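Recalage de la cellule Tosari après démontage de la pince

Publié le 19/10/20 par Liliana Greco
Temps de lecture : 2 min

Repère outil perdu, donc reprise complète. Avant toute chose, je replace le bac beige entre ses repères tracés au feutre et je pose la tasse dans la moitié droite. Le bras reste dégagé pendant cette étape.
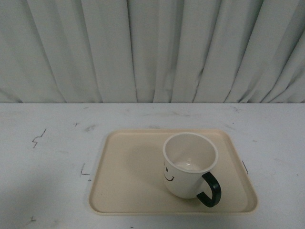

Bac entre ses repères, tasse en place, vue de la caméra de tête.

Ensuite, le zéro de la pince. Ouverture complète, lecture du codeur, 692 points dans mon cas. Au-delà de 35 points d'écart entre deux lectures, je resserre la vis de l'accouplement Kerham et je recommence. 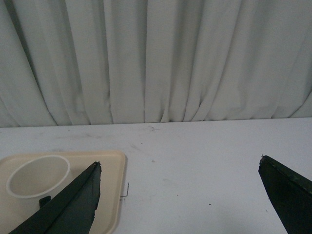 L'état des doigts se contrôle au même moment. Les pointes sont abîmées et le bord n'est plus franc - je referai une paire chez Gentile, même cote, même vert foncé.

Pour l'approche, vitesse limitée à 2000 pas par seconde, contre 3000 en production. Rosalba Melis préfère arriver par la gauche. Je garde la droite, côté anse, en surveillant le câble.
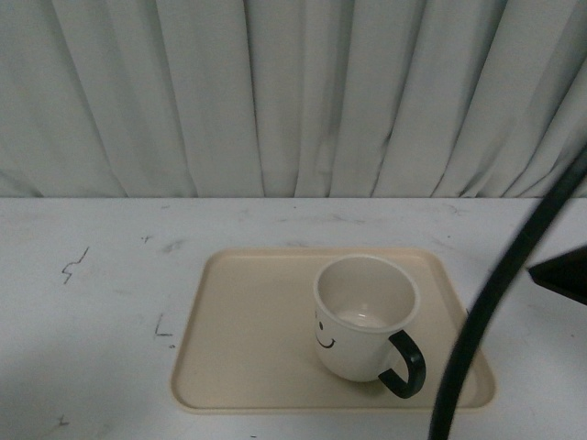

Pointe de la pince à droite, câble noir devant le bord du bac.

Si le câble gêne, reprendre le collier du poignet d'un cran et refaire le zéro. Je note la valeur dans le fichier Stalta, avec la date du dernier graissage.
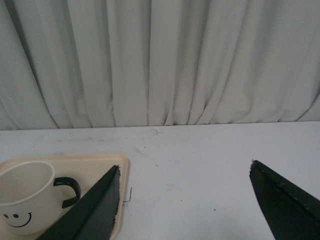

Doigts écartés, vus du poignet. Tasse à gauche, côté sourire.

Reste le rideau du fond, dont les plis perturbent encore la détection de contour. Seuil à revoir en octobre.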